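Skestdale, Feb 13, 2020

**Tistora publishes upkeep notes for its two-arm bench cell, including the parts that did not go well**

Tistora has today put out the set-up and upkeep notes for the two-arm cell at its Utton workshop. The notes are free to read and cover the fingertips, cables, wrist cameras and base fixings. They make no claim that the cell looks after itself. It doesn't.

"We were told by more than one supplier that a bench cell like this needs next to no attention once it is bolted down," said Wing-sze Chow, who runs the workshop. "I would like to meet the person who measured that. Ours has had 23 stoppages since September, and most of them were dull things like a cable pulling or a fingertip sitting crooked."

The notes set out a check to be done before each shift. Both arms are brought in over the work surface at low speed and the operator watches the cables through the whole move. A cable that looks fine with the arm parked can still go tight at full reach, so the parked position does not count as a check. The base bolts are then tried by hand against the aluminium rails.

Fingertips get the most space. The yellow tips are soft enough to grip thin, floppy items, and Tistora says that softness is also why they shift. Each pair is closed slowly and looked at through the wrist camera. If the 2 tips do not meet squarely, they come off and go back on. Adjusting the software to hide a crooked tip is ruled out – the workshop tried it and lost 3 days.

A small red-edged holder with a clear sleeve is used for the last part of the check, as shiny plastic is where the cameras tend to struggle.

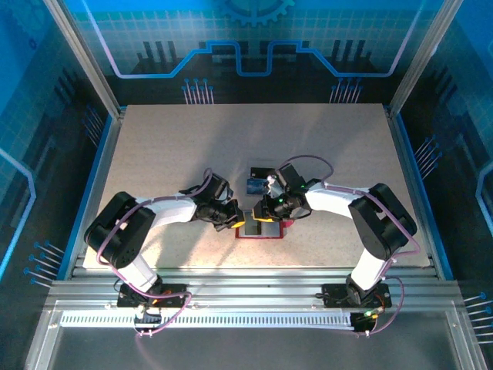
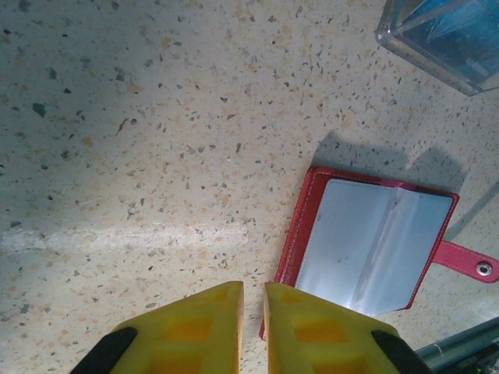

Tistora has also tested the Chuang method, a calibration routine often described as a one-off job. The workshop had to repeat it 4 times and now treats it as regular upkeep. "It may well be a one-off for somebody," said Chow. "I'd want to see their log book first."

The company is not yet ready to say how long a set of fingertips should last. Its own records are too short, and it will not print a figure until they are longer. Other workshops with a similar cell are invited to send in their stoppage records, good or bad.

Copies of the notes can be had from the Tistora office in Skestdale.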